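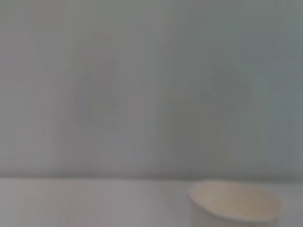

Paper cup at the back of the table, from the wrist camera.

I've had the Bravo teaching kit from Wusau on my bench for 3 months now, which is long enough to have opinions and a sore elbow. It's the hand-taught version, so you get the leader arm (the little one you hold), the follower arm (the bigger one that copies you), a wrist camera and the software. I paid $1,309 with shipping to Prendidton and it came in one very heavy box.

The idea is lovely. You do the job with the leader arm, the follower does it alongside you, and the software saves the whole go as a demonstration. Do enough of them and you can train the follower to have a crack on its own. My first job was the one everybody starts with, picking up a paper cup and moving it to the other side of the table. I'm not an engineer, I fix sewing machines, and I was recording by dinner time on the first night!

So, the leader arm first, as it's the best thing in the kit. It's light, the joints move smoothly, and the trigger for the gripper has a nice soft spring to it. After ten minutes I stopped thinking about my wrist and just thought about the cup. My one grumble is that you can't feel anything coming back through it. Paper cups are a cruel teacher on that score. Squeeze a bit too far and the follower squashes the rim flat, and you won't know until you look over. I went through most of a sleeve before I learned to ease off. There's a grip limit setting buried under the motor menu and I'd turn that on before anything else.

The wrist camera is where I'd knock a star off. It's tiny and it's soft. Look at the picture up top - the rim of the cup is easy enough to make out, but the line where the wall meets the table is a smudge, and the shadows on the wall are just grey blobs. A white cup in front of a pale grey wall on a light grey table isn't doing it any favours either, I'll grant you that. I've since taped some dark green cardboard along the wall and I find it much easier to steer by. You may also find, as I did, that a cup set far back and off to one side ends up half out of the picture. The mount does tilt, but you need a hex key that doesn't come in the box. Why not?

Where you stand matters as well. For the first batch I watched the real table over the top of the arm, and got lovely clean pickups. Then I read in the manual (page 4, worth finding) that you should try to work from the camera view on the screen, so you're only using what the robot will have to go on. Much harder! My pickups got slower and wobblier, but the arm trained on those was the better of the two by a fair margin. I wish they'd printed that on the lid.

I ended up with 73 demonstrations that I was happy to keep. Throwing out the bad ones is easy, you tap the foot pedal and that go is binned. The pedal is a cheap plastic thing that slides all over a lino floor, so mine now lives on a square of rubber mat. Naming and sorting the recordings is fiddlier. Everything gets a long number, there's no way to add a note, and if you want to know which ones had the cup at the back you're opening them one by one.

As for the training, it ran overnight on my old gaming computer without a fuss. With the cup in the middle of the table, the follower is pretty reliable now. With the cup back near the wall it still hesitates, comes in a touch high and sometimes shuts on thin air, and I reckon that's down to me not recording enough of those.

I did look at the Brernside kit before buying. It's driven with a game controller, it costs less, and a couple of hours with one at a makerspace was enough to put me off. Steering a gripper with thumbsticks felt like parking a trailer. If you've grown up with a controller in your hands you might get on with it better than I did.

Would I buy the Bravo again? Yes, I think so, at that price. Four stars from me. I'd want a sharper camera and a pedal with some weight to it, and for goodness' sake put a hex key in the box. Next job is getting it to hand me bobbins, so I'll come back and add to this in August if that goes anywhere.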